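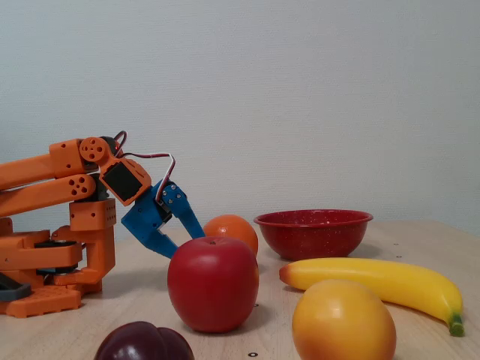 The Norkula arm with the fruit and the red bowl

Nov 25, 2025

Hi all,

A reply to the question from a few days back:

> Has anyone built the Norkula kit from Flarkska? I'm tempted, but I can't tell
> if the gripper is any good with round stuff or if it's just for blocks.
> Also, do you have to print the parts yourself?

I've had mine since May and I like it a lot! You can print everything (the files come with the kit) or pay extra for the printed set. I printed mine, orange for the arm and blue for the gripper, and it took about 30 hours on a pretty slow printer. Get the servos from them too - I tried to save a few bucks on a different set and had to send them back. The bare kit was $129 when I ordered.

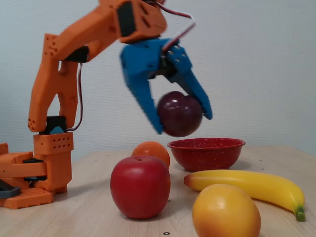
As for round stuff, plums are fine, and so is the narrow end of a banana. The big apple is a pain, it wants to roll off the wide jaw, so I'm going to glue some rubber on the tips and see. Do leave plenty of slack in the gripper cable before you close up the wrist. I didn't the first time and had to take the whole thing apart again (four screws, tiny ones, one is still under my fridge).

Happy to send my printer settings if you want them, just write me off list.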